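From: Iestyn Hughes
To: Skokasen tape list
Date: 04/12/2020
Subject: Re: [skokasen-tapes] Episode numbering and the double run of 246

Irena Zawadzka wrote:

> I have been going through the Murnitstead Wrestling television
> listings again and the episode numbers do not line up with the
> cards. Two tapes in my set are both labeled 246. One has the
> Llorente title defense as the main event. The other opens with a
> recap of the same match and has the tag team tournament semifinal
> on it. The commentary is different on both. Is one of these a
> rebroadcast with a new front end, or did the station skip a
> number and go back? I would like to fix my index before I send
> it to Zofia S. for the master list.
>
> Irena

Irena,

Both are real and they are different shows. The numbers on the labels are not production numbers. They come from the station's traffic sheet, which gave a number to each time slot and not to each program. When an episode was delivered late, the slot was filled with a repeat and the number was used up anyway. The late episode then went out in the next slot, sometimes with the old number still on the slate.

For 246 the order is as follows. The Llorente match was taped first and aired first. The semifinal show was taped the same night at Ovberg Hall, in the second block, and was meant to go out as the next episode. The slate was not changed. You can check this on your copy: the ring announcer gives the correct episode number before the first bell, and it does not agree with the slate.

The commentary is a separate matter. The hall feed had crowd and ring microphones only. The voices were added later in the studio, and the semifinal show was voiced twice. The second version was made for the December repeat and cuts the ad for the hall show, so it runs 20 seconds short.

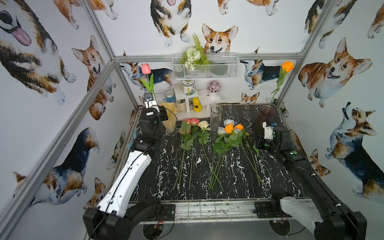

Cut roses, a tulip and corgi wallpaper.

For the index I would use three fields in place of one:

1. Slate number, exactly as shown, even if wrong.
2. Taping block, by hall and date, with a letter for the block.
3. Version, original or repeat, with the commentary team.

Zofia Sadowski already has the second field for most of the Ovberg tapings. Liên Sầm has the traffic sheets up to line 1236, where the scan stops. The last pages are too faint to read on my copy and I would not trust the numbers from those until someone has seen the paper.

One more point on the transfers. Several tapes in the batch that went around last year were captured with the deck set to the wrong audio track. If your copy has ring noise but no commentary at all, it is probably this and not an unvoiced master. Play it again with the linear track selected before you log it.
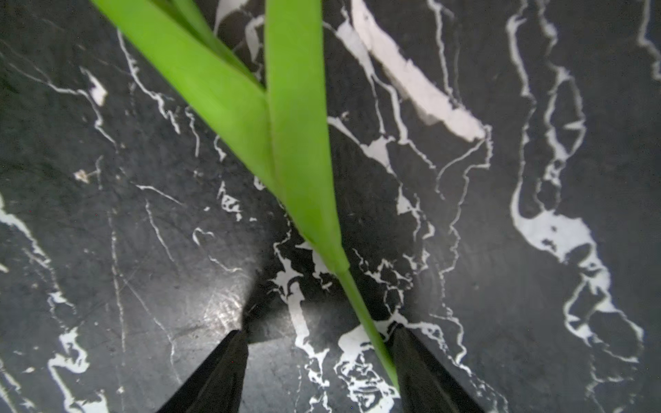 The hi-fi track on those tapes carries the hall feed alone, and the mixed program is on the linear track, in mono, with a fair amount of hiss. I have compared 5 of them. On four the two tracks start together. On the fifth the mixed track is late by a few frames for the whole show, so the bell is heard after the hammer moves. I have left it as it is and put a note in the log. Please do not correct it in the shared file. If you want a corrected copy for viewing, give it a different file name.

Zofia Tomaszewski asked off list if the tournament final has the same numbering problem. It does not. The slate and the ring announcer agree on that one, and there is only one version that I know of.

Send me the first two minutes of each of your tapes, with the slate, and I will match them against the sheets.

Iestyn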